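# Unidad 3. Recogida de demostraciones para aprendizaje por imitación

Apuntes de la asignatura de robótica aplicada, curso que empieza en septiembre. Prepararon el material Meenakshi Chowdary y Anitha Thomas. La parte de entrenamiento se ve en la unidad siguiente; en esta solo se trata cómo se obtienen los ejemplos y cómo se guardan.

## 3.1 Qué se entiende por ejemplo

Un ejemplo (o episodio) es una secuencia completa de observaciones y acciones, desde la postura de partida hasta la orden de fin. Cada paso de la secuencia contiene:

- las posiciones articulares de brazos, manos y piernas;
- la orden enviada a cada articulación;
- la imagen de la cámara fija;
- una marca de tiempo común a todo lo anterior.

La marca de tiempo la pone el ordenador de grabación, nunca la cámara. En el conjunto Miken se usaron al principio dos relojes distintos y hubo que descartar 20 episodios – las imágenes llegaban tarde respecto a las órdenes y el desfase no era constante.

## 3.2 El puesto de grabación

El puesto consta de un robot humanoide, un escritorio blanco largo y una cámara fija. El repertorio básico tiene tareas de mesa: alcanzar, coger, soltar, y abrir o cerrar el cajón del mueble que hay bajo el extremo izquierdo del tablero. El estado inicial de la mesa y del cajón se anota en la ficha de cada episodio, porque el modelo debe ver los dos casos.

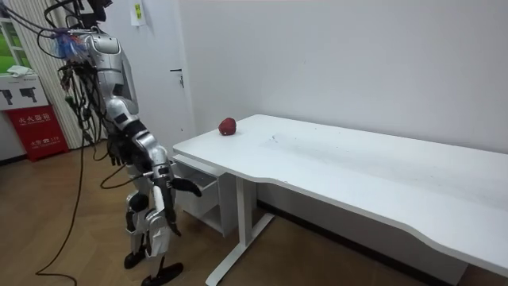
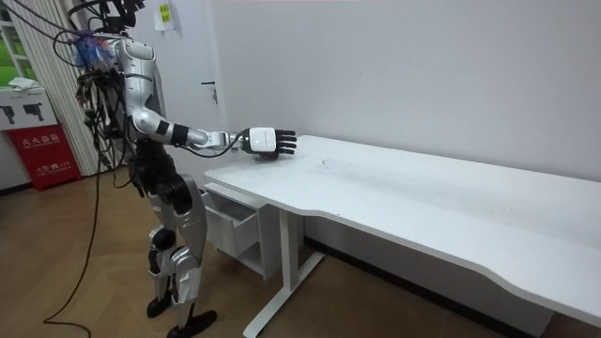
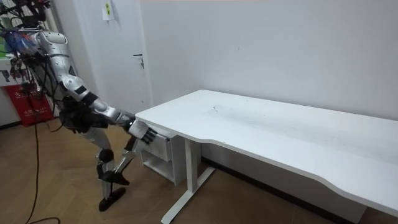 El robot, junto al extremo izquierdo del escritorio. En la primera imagen hay una manzana roja al fondo del tablero y el cajón parece algo abierto; en la segunda está abierto y en la tercera, cerrado.

## 3.3 Procedimiento

1. Comprobar que los cables del suelo no pasan por debajo de los pies del robot.
2. Colocar el objeto según la ficha y anotar la posición del cajón.
3. Llevar el robot a la postura de partida y esperar a que las lecturas articulares se estabilicen.
4. Iniciar la grabación y después el movimiento, en ese orden.
5. Ejecutar la tarea sin pausas. Si el operador duda a mitad de camino, se termina el movimiento y el episodio se marca como «dudoso».
6. Detener la grabación con la mano fuera del tablero.
7. Revisar el vídeo antes de pasar al siguiente.

No se repite un episodio solo porque la trayectoria sea fea. Las correcciones pequeñas cerca del objeto son útiles para el modelo. Sí se repite cuando falta un canal de datos o cuando alguien entra en el campo de la cámara.

## 3.4 Variación

El conjunto de prácticas, Odbridge, tiene 336 episodios repartidos en 7 posiciones del objeto. Entre un episodio y otro se cambia una sola cosa: la posición del objeto, la del cajón o la distancia de los pies a la mesa. Cambiar varias a la vez complica averiguar después de dónde viene un fallo.

Los episodios fallidos se conservan en una carpeta aparte, con la etiqueta «fallo» y una frase que diga en qué momento se perdió la tarea.

## 3.5 Entrega

Cada grupo entrega 20 episodios válidos, las fichas correspondientes y una página con los problemas encontrados. El nombre de cada carpeta lleva el grupo, la tarea y el número de episodio, sin espacios ni tildes.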